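Search this site Go
Home | What's on | Collections | Learning | Press | Shop

PRESS RELEASE -- for immediate use

Plovska gallery to show painter's forgotten farm pictures

The Plovska gallery on Bruvomgate opens its summer show in June. Paintings on glass and board by the self-taught painter known only as Kvam, most of them never hung in public before.

Kvam was a farmhand first. Born in a hill village, one of seven children, left school early for the timber yards. Started painting in the winters when there was no work -- on window panes, cupboard doors, whatever was going. No lessons. The early pictures are mostly snow, cattle and neighbours at funerals, done in house paint and soot.

The later work is brighter. After moving to the coast Kvam took a job at a net store and painted before the morning shift, often the same stretch of harbour again and again. The show has six of these harbour pictures hung together for the first time, on loan from familes in the town. 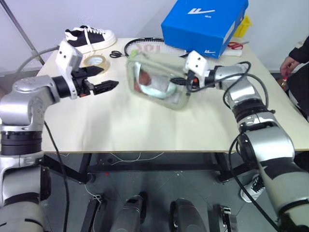 Clear pouch and white-topped table.

A print portfolio goes with the exhibition, published by Rulon in an edition of 4000. It has the harbour series, two village scenes and a short life of the painter, with pages from the work diaries. The diaries are plain reading. Weather, wages, price of white paint. Very little about art.

Also in the programme: glass painting workshops for beginners, a talk on village painters and their buyers, and a late opening until 9pm in the first week. Booking needed for the workshops, places go quickly. Entry to the main show is free.

Press view from 10am on the opening morning, coffee provided. Review copies of the portfolio can be be asked for at the gallery desk or through the Rulon press office. Pictures of the paintings on request -- please say which ones and what size.

ENDS

We use cookies to make this site work better. Accept Manage settings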